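Kerkgate Residents' Newsletter
4 May 2019

The wedding, the big screen and us

For some weeks now, people stop me at the bus stop and ask what I think about the Menance wedding. I am not an expert in celebrities. I came to this town as an adult, and where I grew up we had neither lords nor television families, so I had to learn slowly who everybody was. But I have now read enough magazines at the hairdresser's to have an opinion, and the editor has kindly given me this corner to put it in.

For those who have been away: the two stars of the hospital series Drarkance will marry in October at Menance, the big house on the hill above the reservoir. They have invited 500 guests. The village next to the house has fewer inhabitants than this, so on that day the visitors will be the majority. A magazine has bought the photographs, and the guests must leave their telephones at the gate in a small bag with a number on it.

My first feeling was that this is too much. My own wedding had 24 people, including the registrar and a cousin who came for the wrong day and had to be telephoned. We ate soup and lamb, and afterwards we washed the plates ourselves. I don't remember that anything was missing. When I read that the Drarkance couple will have three different cakes, and one of them only for the evening guests, I put the magazine down and took a different one.

But the different one had the same wedding in it, and I read that also. I must confess I read it until the end.

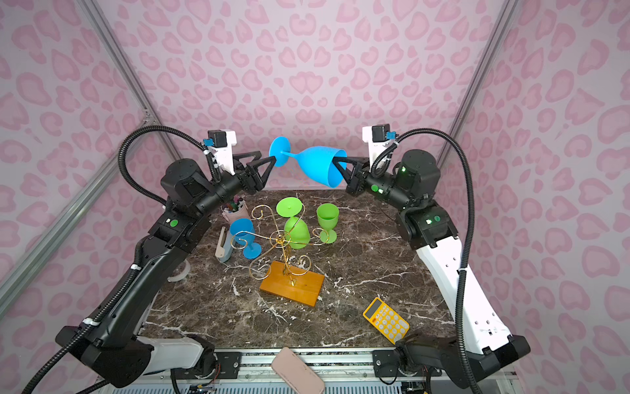

I think the reason is simple. We have watched these two for nine years. In the series they were married to other people, then to each other, then he was lost at sea, and then he came back with a beard. After so much trouble one wishes them a nice day, even if one knows very well that it was all written by somebody in an office. My neighbour cried when he was lost at sea. She will not be told that he is well and lives in a flat with two dogs.

There is also the question of the dress. It will be made by Mac Carthaigh, the firm which has its workshop in the old rope factory behind our market. I have walked past that door for years without knowing that anybody inside was sewing for famous people. Now the blinds are down all day, and in the bakery everyone has a theory about the colour. I have heard ivory, I have heard pale green, and from one person who I consider not reliable I have heard black. The workshop says nothing, and I respect them for it.

Not everybody is pleased. Two letters came to this newsletter complaining that the road past the reservoir will be closed from the Friday evening until the Sunday. One of the writers has to drive to her mother, and the diversion is long. I find this a fair complaint. If a couple wants privacy on such a large scale, then they could at least pay for a better bus on that weekend. The council has been asked about this, but at the time of writing we have no answer.

Then we have the matter of the big screen. The Kerkgate Social Club would like to show the television programme about the wedding in the main hall, with tea and sandwiches. The hall is allowed to hold 69 people seated, and nearly all the places were asked for in the first week, even though the club has not yet said that it will happen. Some members find it silly and prefer the usual darts evening. I was against it at first – I said that we are grown people and have our own lives. Then I was asked if I would like a chair kept for me, and I said yes, near the front please, as my eyes are not so good.

So please do not be ashamed if you are interested. A neighbour of mine collects teapots and another one follows a football team that has not won since the winter, and they are both respected persons. To look at a dress and say that the sleeves are wrong is a small pleasure and it costs nothing, except the price of the magazine.

If you want a place in the hall, put your name on the list beside the kitchen door before the end of the month. Those who wish to keep the darts should write on the other list, on the blue paper. Please sign only one of them. Sandwiches will be egg or cheese.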